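Home | Guide | Submissions | Downloads | Forum | Contact

Talo Comics Creator Guide
Section 3: Getting Your Issue Ready for the Digital Store

By Rizwan Mughal. Last revised May 2, 2018.

You have drawn a comic book. Congratulations, and condolences. What remains is getting it out of your computer and into the Talo storefront without the lettering turning to soup. Set aside an evening. If this is your first issue, set aside the evening after it too.

Before you start, have these open: your finished pages, your cover, your credits list, and the title agreement you signed in February or whenever it was we wore you down.

3.1 Exporting pages

1. Flatten a copy of each page. A copy. We keep a folder of emails from people who flattened the original, and it makes sad reading.

2. Export each page at 1296 by 2036. Both numbers matter. If your original art was drawn to another shape, add a border in the page color and leave the art unstretched. Stretched heroes look like they have been stored badly.

3. Save as PNG for line art and flat color, high-quality JPEG for painted work.

4. Name the files in reading order, starting with 001. The importer sorts by name and has no opinion about plot. A file called "final_final_USE THIS" will be placed after everything else, including your ads.

Note: Double-page spreads go in as one wide file with the word "spread" after the number. The reader app handles the split on phones. If you cut the spread in half yourself, the app will treat each half as a page and your big city reveal will arrive in two installments.

3.2 Lettering check

5. View every page at phone size and read the whole issue, out loud if you live alone. Any balloon that makes you squint will make a paying customer leave.

6. Check that no balloon touches the outer edge. The app trims a little on older tablets.

7. Search your script for characters whose names changed partway through. In the first issue of Vulex the villain had two names and a different rank on each page, and readers built an entire theory around it.

Caution: Sound effects drawn into the art can't be translated later. If you hope for a foreign edition, keep them on their own layer and send that layer along.

3.3 Credits and cover

8. Enter the full creative team on the Credits tab. Writer, artist, colorist, letterer, editor. The letterer goes in even when the letterer is you at two in the morning.

9. Upload the cover with the logo and a second version without it. The storefront uses the bare one for banners. Leave the top fifth fairly calm, as the price badge sits up there like a pigeon.

10. Write the solicitation copy. The box holds 129 characters and stops accepting them without warning, usually just before the verb. Skip "nothing will ever be the same."

3.4 Sending it in

11. Zip the pages, drag the zip onto the Upload panel, and wait for the green bar. Closing the tab early starts the whole thing over.

12. Open the proof when it arrives and swipe through all of it, back cover included.

13. Click Approve. After this, changes go through your editor, who will be polite the first time.
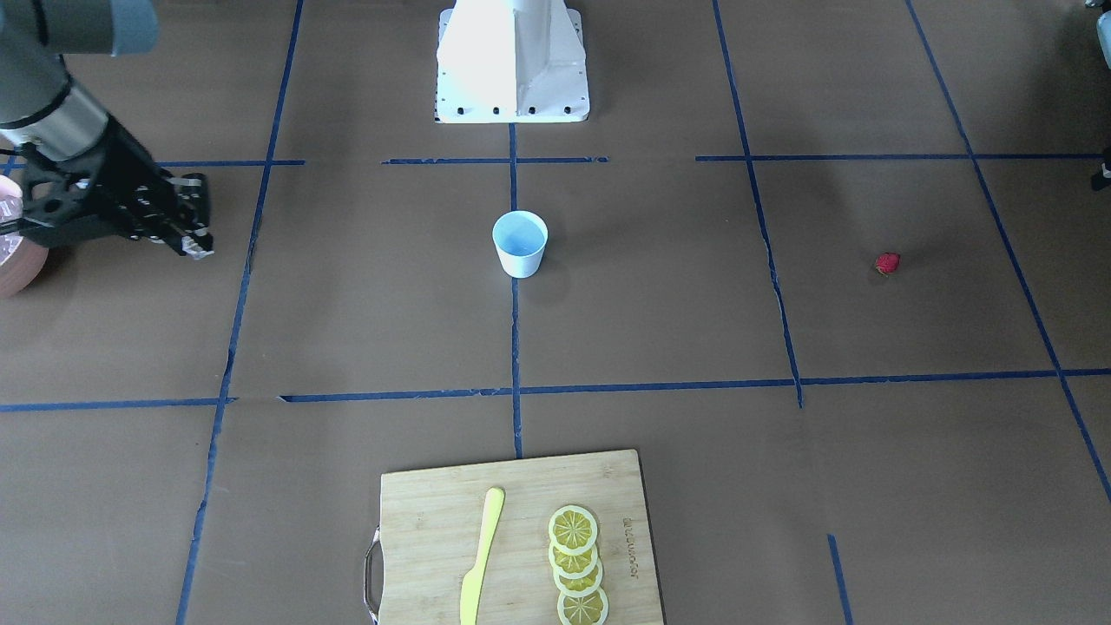

Saqib Mirani wrote in after the last revision to point out that step 12 should mention guided view, and he's right. Tap the panel icon in the proof and go through again that way. The app guesses at panel order, and on the opening pages of Daltdale it guessed that the murder came before the knock at the door. Drag the panel numbers to fix it, then save before you approve.

Note: Borderless panels confuse the guesser most. Inset panels come a close second.

If the proof never shows up, check your spam folder, then check that the zip has no folders inside it. The importer won't look in folders.

Next: Section 4, Variant Covers and How to Stop at One

Comments

inkwell_ghost: Does the spread rule apply to a wraparound cover? Mine went in as a single file and the spine ended up on somebody's face.

Rizwan Mughal: Wraparounds go in as a normal front cover, with the full art attached under Extras. Sorry about the face.

Talpur fan: Read step 10 too late. My book is currently on sale as "A lonely lighthouse keeper must finally"

mapleandgutter: The layer tip for sound effects saved me a week. More like that please.

Contact the Talo help desk | © 2018 Talo Comics | Back to top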